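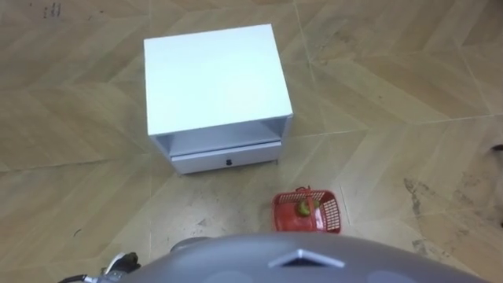

Basket task from the head cam, white cabinet and red basket.

Fesov Basket Set - README
Posted in April by Rafia Tanoli, Hirkuvano student robotics club

Quick readme so people stop messaging me at 11 pm. Will clean up later.

What it is

Teleop recordings from our spring project. Robot has two arms, a small white cabinet and a red plastic basket with a green fruit in it. Task prompt is "pick up the basket and put it on the cabinet". One prompt for the whole set, dont go looking for others.

2,718 clips total. 505 held back for test, the rest is train. Split is by operator, so no one in test shows up in train. Please keep it that way if you re-split.

What's in each clip

- head camera video
- joint positions, both arms
- gripper commands, left and right
- operator code (no names)
- outcome: ok / fail / aborted
- free text note, mostly blank

Arm side is the ROBOT's right and left. First batch of 200 had them swapped in the labels, fixed now, but if you downloaded before the fix just get it again. Patching by hand is a pain.

Collection

All done in the club room, herringbone floor, ceiling lights on. Operators were first and second years, most had never driven an arm before the training night. Expect hesitation at the start of clips and a lot of regrasping. We kept it in on purpose. Aborted clips are mostly somebody letting go of the controls too early.

Right arm does the carry in the default version. There is a left arm version too, 619 clips, see the "side" column.
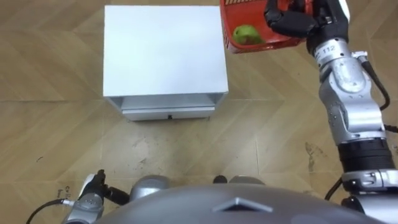
Segment labels are approach, grasp, lift, move, place, release. Lift starts at the first frame where the basket is off the floor. Move starts when the wrist begins to travel sideways - this one is fuzzy, two of us labeled it and we did not always agree. Dont build anything fancy on that boundary.

Known problems

- joint log starts a bit later than the video in some clips, use the timestamps and not the frame index
- outcome "ok" means the basket stayed on the cabinet after release. Crooked counts as ok
- floor has dark stains, a color threshold mask will pick them up
- fruit sometimes rolls in the basket, not labeled
- notes column has typos, incuding mine

Use

Free for class and club work. Credit the club. If you train somthing on it for the Lashari Cup, say so in your team sheet, the judges ask. Baseline script is in /baseline, run it before you report a bug please.

To do

- depth
- second cabinet height
- proper loader, the current one eats memory

Recent from the club
Diramum gripper mount, print files and notes
Lashari Cup rules, draft 2
Training night checklist for new operators
Fesov loader - open issues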